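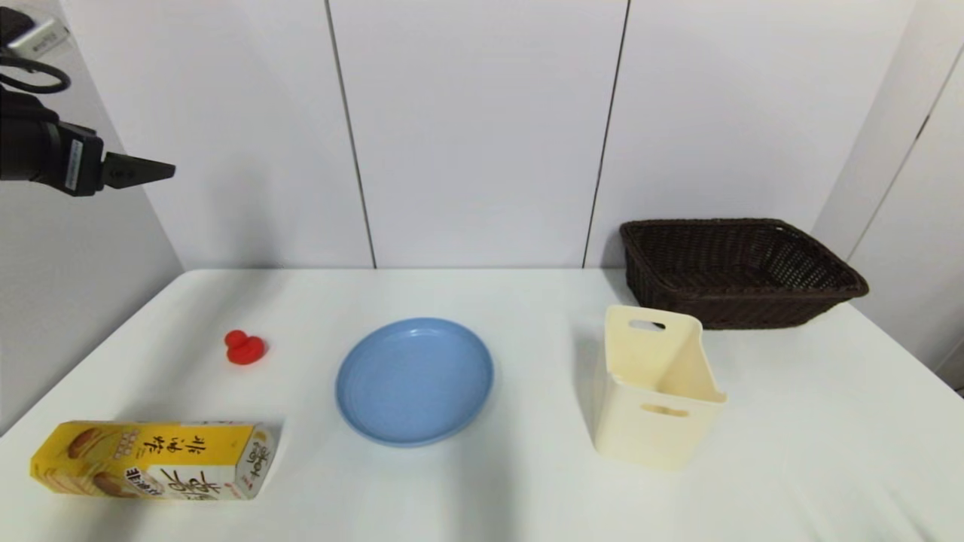 梅斯赛德(Mestside)茶水间整理小会 会议记录

时间:周四下午三点二十
地点:二楼茶水间隔壁
记录:我(又是我,字丑但打得快)

一、上次遗留

上次说好把旧柜子里的东西清一遍,清完了,过期的都处理掉了。Zukthorpe那边借走的折叠凳还没还,行政再去催一次。零食和收纳这一季的预算是1,475元,已经花掉399元,大头是咖啡豆,大家喝得也太猛了吧!

二、长桌上放什么

这一条聊得最久。有同事希望桌面干干净净什么都别摆,也有同事说下午四点饿的时候,抬头看得见吃的才叫幸福(我投后者一票)。最后折中:桌上只留一小排,浅蓝色圆盘放中间,拆开的饼干倒盘子里,吃多少倒多少,别整盒抱回工位。

黄盒子那款“非油炸”的薯类零食继续买,反馈不错,就是盒子容易压出折痕,搬的时候手轻一点。另外有人提议换成大袋装,算下来每月能省23元,可是袋子开了口没地方夹,先不换。

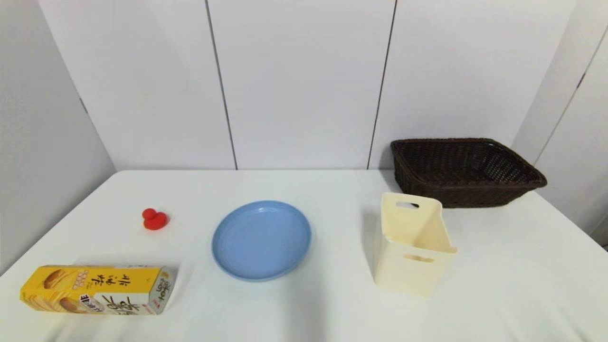
图:长桌上的几样东西,小红鸭在零食盒后面

小红鸭的去留也表决了一下,全票留下!以后谁负责当周补货,鸭子就放谁桌上,周五下班前放回长桌。

三、收纳盒和篮子怎么分工

米白色塑料收纳盒前后都有提手孔,拎着走很方便,定为放茶包、糖条和搅拌棒。深棕色编织篮好看是好看,可编织的缝里容易掉渣,所以只放带独立包装的东西,散装的一律不进篮子。

还有同事问要不要再添几个同样的盒子。Gilbert报过来的价是一套256元,我嫌贵,Wundow那家还没回话,等两边都有了再比。在那之前先用手头的,标签纸我来打,字号打大一点,免得又有人说看不清。 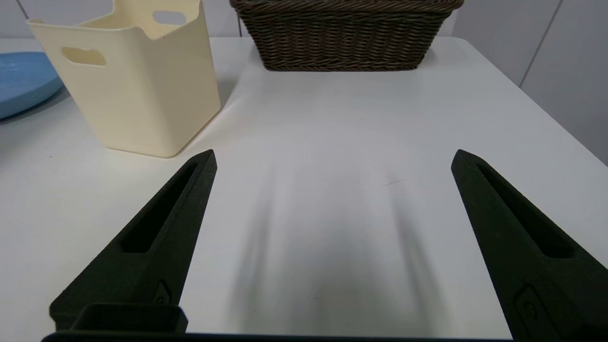

图:米白色收纳盒,正面带提手孔

四、擦桌子

白桌面真的很显脏,咖啡印子过一夜就难擦。定下来每天下班前擦一遍,按座位顺序轮,表贴在冰箱门上。抹布用完拧干挂好,别团成一坨扔水池边(上周那块的味道我现在还记得……)。

五、待办

催Zukthorpe还折叠凳:行政
问Wundow报价:采购
打标签、排擦桌子的轮值表:我
补一次茶包,红茶多拿两盒:当周补货的同事

下次会还是周四同一时间,想加议题的直接在群里喊我。四点差五分散会。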